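Handout 6: Looking at a Packaged Two-Arm Cell
Course: Automation Equipment and Purchasing
Instructor: Ritu Bhatt
Lab supervisor: Nest Lewis
Mar 9, 2022

Reading before class: chapter on end effectors, and the Clunorik product sheet (four pages, on the course shelf).

1. What is being sold

The Clunorik is a tabletop cell with two arms, sold by Flustia as a single product. The buyer gets the arms, the enclosure, the grippers, the cables, and a license for the control software, which is called Arai. The arms are not sold separately. If one arm fails outside the warranty period, Flustia replaces it as a unit and takes the old one back.

The product sheet lists three packages. The base package has the enclosure and arms only. The second adds a set of trays and small parts for sorting practice. The third adds a support contract with a response time of two working days. Our department bought the second.

Prices are given on the sheet for schools and for companies. Use the school price in all exercises unless told otherwise.

2. Terms used in this handout

Cell: the arms plus everything around them that is fixed in place.
Reach: the greatest distance from the base of an arm to the tip of its gripper.
Shared zone: the part of the work surface that both arms can get to.
Fixture: anything that holds the work in a known position.
Cycle: one full pick and place, from the start position back to the start position.

3. Layout

Both arms are mounted on the near side of the cell, one to the left and one to the right, and they work inward. The bases sit in openings in the front panel, which leaves the work surface clear for trays. The walls at the back and sides are plain and light in color, and metal rails run along the edges of the surface.

The practice task in this unit uses one shallow tray with three compartments. Small plastic pieces are kept by color: orange-red on the left, blue in the middle, olive-green on the right. The tray goes near the middle of the surface, where both grippers can come up to it. 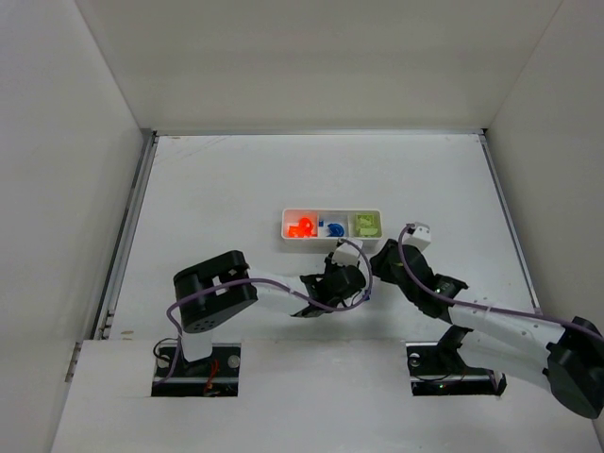 Grimmont Technical College, Department of Manufacturing and Automation

Note the position of the grippers relative to each other. With a tray this size, the two arms end up close together, and the software has to keep them from touching. Arai handles this by giving the shared zone to one arm at a time. The second arm waits until the first has left. This is safe and simple, but it costs time. When you estimate cycles per hour for a two-arm cell, do not take the figure for one arm and double it.

Note also the cables. On both arms a purple cable runs along the outside of the white link and loops over to a small white module at the gripper. An outside cable is easy to inspect and easy to replace. It can also catch on a fixture, so leave clearance for the loop when you plan a path. Count the loop as part of the gripper when you draw the envelope.

4. What the product sheet says, and how to read it

Rated cycles between services: 3,000. The sheet does not say what load was used. Ask.

Setup time: 47 minutes from crate to first motion. Our own setup took 109 minutes with two people, and most of the extra went into leveling the bench and installing the license. Neither step is mentioned on the sheet.

Spare parts: the list has 181 entries. Gripper fingers and cables are stocked. Joint housings are made to order, and the lead time is not stated.

Gripping: the sheet says the gripper handles "small mixed parts." That is too vague to buy on. A flat piece lying against the floor of a tray is harder to pick than a block standing up from it, and a ring can be held from the inside or the outside. A fair trial uses the shapes you plan to run.

5. Points to raise with a supplier

Can one arm keep running if the other is shut off?
What is covered if the arms collide with each other?
Does the software license move with the cell if it is sold?
Which settings are lost after an update?
Can the tray be replaced with one of our own, and who teaches the new positions?

Flustia answered the first and third in writing (yes to both). The answers are in the course folder. The collision question is still open, and Nest Lewis expects a reply before the June session.

6. Exercise

Work in pairs. Write a one-page review of the Clunorik for a small shop that sorts molded plastic parts by color in short runs. State which package you would recommend, or say that you would not recommend any. Give the setup time you would plan for and explain where the number comes from. List two tests you would run before paying.

Hand in on paper at the start of the next class. Lab bench time for this exercise is booked with Nest Lewis, one pair at a time. Do not reach into the enclosure while Arai shows either arm as enabled.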